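Sim arm keeps shoving the camera off line, any ideas?

gronosent_kit
I'm on our college robotics club's team for the Funby challenge, and my bit is the camera task in the simulator. The left gripper has to come down on the camera on its tripod while the right one steadies things lower down. I've run 304 tries and almost 5 in every hundred pass, which is a bit grim!

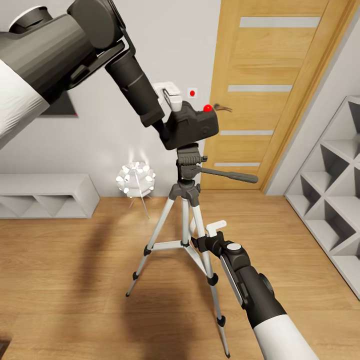
My guess is I'm closing the left gripper too early, but slowing it down makes the run time out at 500 steps. We hand in at the end of February and I'm getting twitchy. Has anyone else done this one?

Purkar
Yep, did it last year. Don't move both arms at once. Get the right one settled by a leg first, wait 4 steps, then bring the left one straight down (ours came in at a slant and pushed every time). I'd also check the friction on the tripod feet, ours was set daft low.

sakai_fan
no idea about the camera one sorry, but have you tried turning it off and on again lol. we picked the drawer task and that was bad enough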